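Workshop Notebook – Soft Goods Handling, Hurkville Laboratory
Entry for Tuesday, September
Subject: Ridge-first grasp selection on fleece, comparison with the center-of-mass baseline

Purpose of this entry

The last entry closed with the question of whether the Drullus planner should continue to choose its grasp point from the overhead depth map alone. The present entry records the comparison run that was agreed upon after that discussion. It also sets down the changes made to the closing routine, which were not written up at the time and should have been.

Setup

The arm, the wrist camera and the tapered metal fingertip are the same as in the previous entry. The fingertip was cleaned before the first trial and again at the midday break. Calibration between wrist camera and tool tip was repeated at 8:40 and accepted on the second attempt. The first attempt was discarded after the target board was found to be loose in its holder. The holder screw has been replaced. Please do not use the old one, which is in the tray by the sink and has a damaged thread.

All trials used the light gray fleece from the Grekport order. The darker cloth from the same order was set aside for a later session. Between trials the cloth was lifted by hand, dropped from the height of the marked rod, and left as it fell. No smoothing was permitted. An operator who touched the cloth after the drop was required to repeat the drop.

Methods compared

Method A (baseline). The planner takes the centroid of the cloth region in the overhead depth map and descends vertically. The jaws close at a fixed height above the table.

Method B (ridge-first). The planner looks for the longest continuous ridge in the depth map and selects the point on it with the steepest fall on both sides. It then approaches along the ridge normal. The final part of the descent is guided by the wrist camera, which searches for the dark line of a crease and moves the tip toward it. Closing begins when the wrist motor current passes the contact threshold, so the fixed height is no longer used.

The idea for the contact threshold comes from the internal note circulated as the Brandão memo. That note used a stiffer cloth and a higher threshold. Our value was set by hand on Monday's scrap pieces and has not been tuned further.

Protocol

700 drops were planned. 536 were completed and are reported below. The remainder were postponed when the overhead depth sensor began to return stale readings late in the afternoon. Restarting the driver cured the problem twice and failed to cure it the third time. Trials logged during the stale period were removed before any scoring was done, and they are not part of the 536.

The two methods were alternated by drop, so that any slow change in the cloth would fall on both equally. A trial was scored as a success when the cloth left the table entirely and remained held through the pause at the top of the lift. A grasp that held but left a corner on the table was scored as a failure. This is stricter than the rule used in the spring, and the spring numbers should not be placed in the same table.

Results

Method B succeeded in 70 percent of its trials. Method A was lower by 19 points. The difference appeared in the morning block and again in the afternoon block, and the order of the methods within a pair made no difference that we could find.

Failures under Method A were mostly of one kind: the jaws closed over a flat area and slid across the surface. Failures under Method B were more varied. In some the planner took the hem for a ridge and approached too low. In others the grasp was sound at first, and the cloth then slipped out during the acceleration phase of the lift. The second group may be helped by a slower start to the lift, and this is simple to test.

A third group is harder to explain. The wrist camera reported a crease, the tip moved to it, and the contact threshold was never reached. The present guess is that the fleece compresses enough to delay the rise in motor current beyond the permitted travel – the stiffer cloth in the Brandão memo would not have shown this.

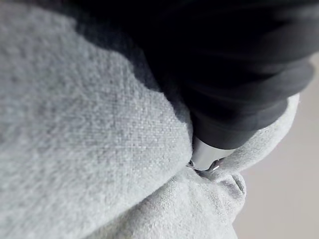
Two remedies are open. The first is to lower the threshold, at the cost of early closing when the tip brushes raised fibers. The second is to keep the threshold and allow more travel, which brings the tip closer to the table and will need a new safety limit in the controller. The second is preferred, subject to review of the limit. No change to travel is to be made on the arm until that review has been signed.

Notes on the log files

The field named grasp_height now holds the height at first contact. In earlier files it holds the commanded height. The plotting script has been corrected for the new files only. Anyone opening earlier data should use the previous version, kept in the archive folder.

Video from the wrist camera is stored at the reduced rate. It is adequate for labeling grasps by eye, and too slow for measuring slip.

Open items

Replace or return the overhead depth sensor. The supplier has asked for the serial number and a copy of the driver log.
Complete the postponed drops under the same protocol.
Repeat a short block with the slower lift, Method B only.
Add a hem check to the ridge search in Drullus.
Draft the travel limit for review.
Order more fleece from Grekport, same weight and color – the present piece is beginning to pill along one side.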